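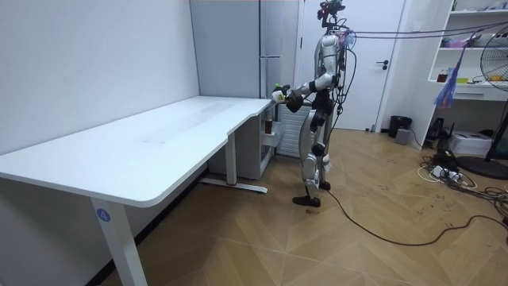

Humanoid robot by the white desk, small cube in its gripper.

Thread on "days in stock" for used cars, and why two reports from the same dealership will give different numbers for the same car. Mostly for developers working on dealer systems. Some of it may be useful to sales managers who have stopped trusting their dashboard.

The definition looks simple. Days in stock = today minus the date the car came into stock. The trouble is in "came into stock". A part-exchange has several dates that could claim the title, and most systems store all of them without saying which one a given report uses.

Dates you will typically find on a part-exchange record: appraisal date, deal date (customer signs), handover date (customer drops off the old car and collects the new one), stock-in date (someone in admin creates the stock record), invoice date, ready date (prep finished), first advertised date.

Between deal date and handover date the dealer has agreed to buy the car but the customer is still driving it. On a factory order that gap can be months. If your ageing report starts at deal date, the car is old stock before it arrives.

I spent most of August on this with Grosine, a used and nearly new group running Erovora as the dealer management system and Gemia for the advert feed. Sales said a particular hatchback was 21 days old. Accounts said 28. Both were reading a correct figure off a correct report.

Accounts was counting from the purchase invoice. Sales was counting from the ready date, the day the car came out of the workshop and valet. The gap was prep time. Neither report had the start date in its column heading. Both columns were called "Age".

Luminița Coman, who runs the stock ledger there, had been keeping a spreadsheet to reconcile the two every month. It had a tab for cars she couldn't explain. Most of those turned out to be inter-branch transfers.

Transfers deserve a post of their own. When a car moves from branch A to branch B, many systems close the stock record at A and open a new one at B. New record, new stock-in date, age back to zero. The group has owned the car the whole time and the funding has been running the whole time.

You can see what this does to behaviour. If a manager is measured on aged stock and a transfer resets the clock, cars get transferred. I have seen a record that crossed between the same two sites and back again with no mileage change. Draw your own conclusions.

Fix: carry an original group stock date on the vehicle and a separate branch stock date on the stocking record. Report both. The group date never changes while the group owns the car. Branch date is fine for questions about one site's turn.

Related: sale or return, and cars that are sold and then come back. If a deal is cancelled before handover, the car should resume its old age. If the customer buys it, takes it away and part-exchanges it later, that is a new purchase and a new stocking period. Same VIN, different record.

Which means VIN is not a primary key for stock. It identifies the vehicle. A dealer can own the same vehicle more than once. People new to the trade get this wrong a lot, and I got it wrong on my first import. Registration number is worse, as private plates move between cars.

Use a vehicle table keyed on its own internal ID, with VIN as a checked attribute, and a stocking period table hanging off it. Each period has a start, an end, a source (part-exchange, auction, lease return, ex-demo) and an exit (retail, trade, transfer out of group, write-off).

Ex-demonstrators. The car was new stock, then it was registered as a demonstrator, then it went to used. Three ages at least. For used reporting I start the period at the date it was moved to used stock and keep the original consignment date visible beside it. Kirsten Eyvindsson prefers to age it from registration, for depreciation reasons. Reasonable. Pick one and write it down.

Time zones and midnight, briefly. Store stock dates as dates. Do not store them as timestamps in UTC and convert for display. During British Summer Time, local midnight is 11 pm UTC on the day before, and a report that truncates the UTC value puts the car a day older than it is. One day sounds harmless until it crosses a pricing threshold.

On thresholds: pricing rules usually fire on age. Grosine had a review at 28 days in stock, triggered from the feed. The feed got its age from Gemia, and Gemia counted from first advertised date. Cars with slow prep were reviewed well after accounts thought they had been.

First advertised date has its own trap. If an advert is withdrawn and relisted (wrong photos, wrong trim level, price typo), some feeds treat it as a new listing. Age resets, same as a transfer. Check whether your export sends a delete followed by an insert when it should send an update.

Ours did exactly that for any change to the derivative field. Rungnapa Bunnag found it by comparing the feed logs with the advert IDs. The export keyed adverts on VIN plus derivative code, so correcting the trim produced a different key. We moved the key to the stocking period ID and the resets stopped.

Then averages. "Average days in stock" can mean the average age of the cars on the forecourt now, or the average age at sale of the cars sold this month. These are different populations. The first includes everything that will not shift. The second leaves those out until they sell, at which point it jumps.

A site clearing its oldest cars will see average days to sell go up and average stock age come down in the same month. That is correct and it is usually good. Expect a phone call about it anyway. Put both on the page with full labels.

Medians help. A branch with few cars and one very old convertible has a mean that describes the convertible.

What we ended up with at Grosine is 5 named measures: group age, branch age, days in prep, days advertised, days to sell. Each one has a start event, an end event and an owner. The word "Age" no longer appears alone on any report.

Days in prep was the one that paid off. It had never been reported, as everyone's figure either swallowed it or skipped it. Þröstur Toft in the workshop asked for it split into waiting for parts, waiting for a ramp, and work. We only had reliable timestamps for 2 of those, so parts is still an estimate.

Migration note. We did not rewrite history. Old periods kept their original stock date and got a flag saying which event it probably came from. Where we could link a transfer pair on VIN, a close date and an open date within a few days of each other, we joined them. The rest stayed flagged for Luminița.

If you only do one thing: open your stock report, find the age column, and ask which event it starts from. If the answer is "the stock date", ask who types it in and when.

Kolbrún Skov asked whether sold-not-delivered cars should still age. Yes for funding, no for pricing. We stop days advertised at the order and stop group age at handover. Fleet deals through Fogh are handled on a different ledger and I haven't looked at how they date them.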